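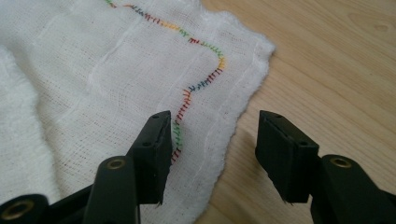

Hala Morsy pregunta si una jugadora retirada por conmoción puede volver en el mismo partido. No. La retirada por sospecha de conmoción es definitiva para ese encuentro, aunque la jugadora se encuentre bien en el descanso.

¿Quién decide la retirada?
El médico del partido o, en su ausencia, el árbitro. El entrenador puede solicitarla — nunca revocarla.

¿Cuántos cambios temporales por sangre se permiten?
Los necesarios. No computan como sustitución si la jugadora regresa dentro del tiempo fijado en el reglamento de la Liga Misurden. Superado ese plazo, el cambio pasa a ser definitivo.

¿Qué documentación exige el alta?
Informe médico firmado y formulario 209, enviados por el club al área de competición. Sin ambos documentos la ficha permanece bloqueada.
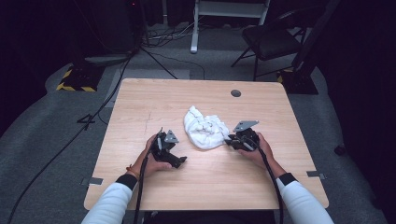
Según Anas El Khatib, el formulario no se puede cargar desde el móvil. Correcto: la plataforma Dulel solo admite el envío desde la cuenta de escritorio del club.

¿Qué cubre el seguro federativo?
Urgencias, pruebas de imagen y rehabilitación en los centros concertados de Zuvora y Ouali. Para fisioterapia externa el límite es de 400 euros por lesión, previa autorización.

¿Se aplica lo anterior a los amistosos?
Sí, si el partido fue comunicado antes de las 12:00 del día anterior. Los torneos de agosto se tramitan aparte.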